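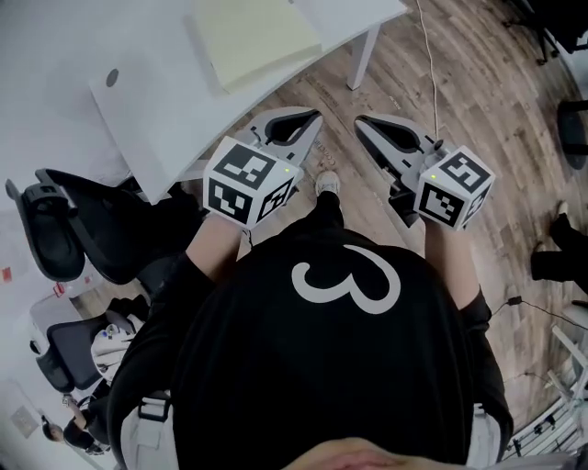
Dirmont Handheld Set: README and house rules for recording
Asuka Uchida, with notes from Murali Kandasamy
Updated September

Good recording rules are the part of this project I get most excited about, and I know how that sounds! The Dirmont set is a collection of people doing ordinary desk and shelf tasks with a pair of hand-held grippers, and everything in it was recorded under the same short set of rules. We wrote them after our first month, when half of our arguments were about things we could have settled on a single page. Take the marker cubes. There is one on top of each gripper, near the handle, and the black-and-white patterns on the faces are what our tracking lives on, so the rule is that fingers, sleeves and tape stay off every face, always. Check the little green light on each cube before you start. Cables on the floor are the other big one: a black cable across the walking area gets moved or taped down before the operator steps in, even for a "quick" take.

What's in the release

The first release has 288 episodes from two rooms, one at Dirmont and one at Nokcombe. A second batch of 500 is being checked by Hiwot Kahsay and will come out under the same rules (with one change to the naming, see below). Episodes hold video, gripper pose, finger opening and a plain text task note. Please read the task notes! Murali put a lot of care into them and they explain plenty of odd-looking moves.

Before a take

Straps snug, both sides, and have a second person look at the back of the harness. Loose buckles give you a slow drift in the video that is miserable to fix later. Chairs go under the desk or out of reach of your elbows. Anyone else in the room can stay if they have signed the room sheet; if they haven't, they step out. We don't blur people after the fact and hope for the best.

Open and close both grippers fully, twice, at the start. That gives us the zero and the full range for the fingers in the recording itself, and it has saved so many files.

During a take

Work at your own speed. We love natural hands, pauses and second tries included, so a dropped object is fine and the episode stays in. What we do throw out is any take where a cube was covered for over 2 seconds in a row. If you feel tired, stop. The cap is 700 takes per operator for the whole project, and we hold to it even for people who are having a great time.

Naming

Room, operator number, task, take. Never a person's name. In the first release the take number restarts with each task; in the second it just keeps counting. Isamu Koyama wrote a small script that handles both, and it's in the tools folder.

Known problems

The Nokcombe clock ran slow until we caught it, so align on the open-close gesture and ignore the file times. Wide-angle bending near the corners is left as recorded. A few Grodus shelf episodes have the left and right gripper labels swapped; the list is in swaps.txt.

Found something else? Please tell us, we really do enjoy these reports. Send the episode name and a time to Tomoyo Tamura, who keeps the fix list.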